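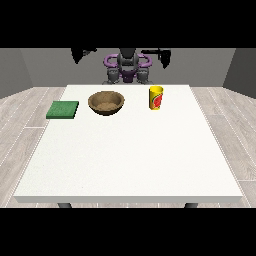

4.2 Loading a tabletop task in Zultus

Do this after the planner is installed (section 3). Sim only for now – nothing here talks to real arms.

1. Start Tapia first, then Zultus. Other way round and the scene list comes up blank.

2. Scenes > Tabletop > sponge_bowl_cup. Wait for the status line to say READY.

3. Check the start pose. Both grippers high, clear of the table, not touching anything. If one is low, hit Reset Arms and wait.

4. Check the object list against the view: sponge, bowl, cup. Missing one? Reload the scene, dont add it by hand.

5. Set planner timeout to 400 ms. Default is too short for two arms.

6. Pick an arm and a target. Sponge with the left-side arm is the easy first run.

Note: left and right in the menus are the VIEWER'S left and right. Robot faces you across the table, so its own left is on your right. Catches everybody once.

7. Press Plan. Preview path shows up in blue. Look at it before you go on.

8. Press Run.

CAUTION: do not drag objects while a plan is running. Perception keeps the old pose for up to 2 seconds and the gripper goes to where the object was.

If planning fails

– "No IK solution": target too far out. Move it in and replan.
– "Collision at start": go back to step 3.
– Cup grasps slip: raise finger force to 6, no higher or the contact solver starts to jitter.

Logs go in the Tapia run folder, last 16 runs kept, older ones get overwriten. Copy out what you need. Scene file bugs to Minoru Takagi, with the log attached.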